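Subject: Re: [small-arms] Anyone tried the Pendotano sim package?

On a gray evening in March, someone on the list wrote:

> We have a Girkden arm on a bench and a budget that would embarrass
> a bake sale. The Pendotano people are offering the simulator, the gripper
> model and a year of support as one package for $516. Before I ask
> for the money: does the wrist camera view work, and is the support
> a person or a web form? We mostly want to practice pick and place
> without bending any more fingers.
>
> Also, is the Navarro add-on worth having?

I bought the package last fall and have used it most weeks since, so I can answer the first part and grumble about the second.

The install took me an evening. The manual says 16 minutes, and I'd like to meet the computer they timed it on. You need the license file in place before you start the program for the first time, or it decides you're on the trial and keeps believing that until you delete its settings folder. This is in the manual, on a page you can't open until the program is running.

Once it's up, it's pretty good. The arm loads with sensible joint limits and the parallel gripper comes already attached. The camera panel has a handful of presets, and the hand view is the one I leave open all day. It sits just behind and above the gripper and looks out past the fingers, so you get the same lousy angle you'd have on a real arm. I mean that as praise. If my script only works from a nice balcony seat in the corner of the room, I'd like to find out before I run it on the bench.

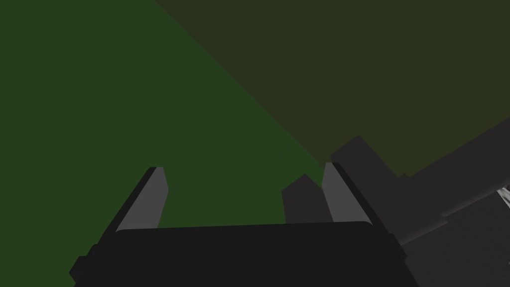

The default world is plain to the point of rudeness. Big flat colors, no texture, and nothing to pick up until you add it yourself. For checking motion that's fine, and it runs fast on my old laptop. For training anything that has to look at the world and make sense of it, you'll be building your own surfaces and lighting, and the material editor is where my good mood went to die. There are 3 sliders for shininess. I have yet to find the difference between two of them.

Finger contact is decent with boxes and poor with anything round. Small cylinders creep out of the grip unless you turn the friction up to a number I wouldn't defend in public. Support sent me a settings file that helped some - a person wrote back, by the way, the next morning, and had clearly read my message. I've had worse from companies charging ten times as much.

On Navarro: skip it for now. It adds a parts library and a conveyor, and the library has 473 items in it, a great many of which are the same bracket. If you need a conveyor, a long box with a velocity set on it will do. I did look at Ernari before buying, and the rendering is much prettier, but they wanted a sales call before they'd tell me the price and I'm too old for that.

So yes, I'd ask for the money. Do the trial first, with your own arm file, and try closing the gripper on whatever you really handle. If it's round, write to me off list and I'll send you the friction settings, shame and all.

One more thing, the renewal is automatic. The checkbox is on the second page of the order form, below the newsletter.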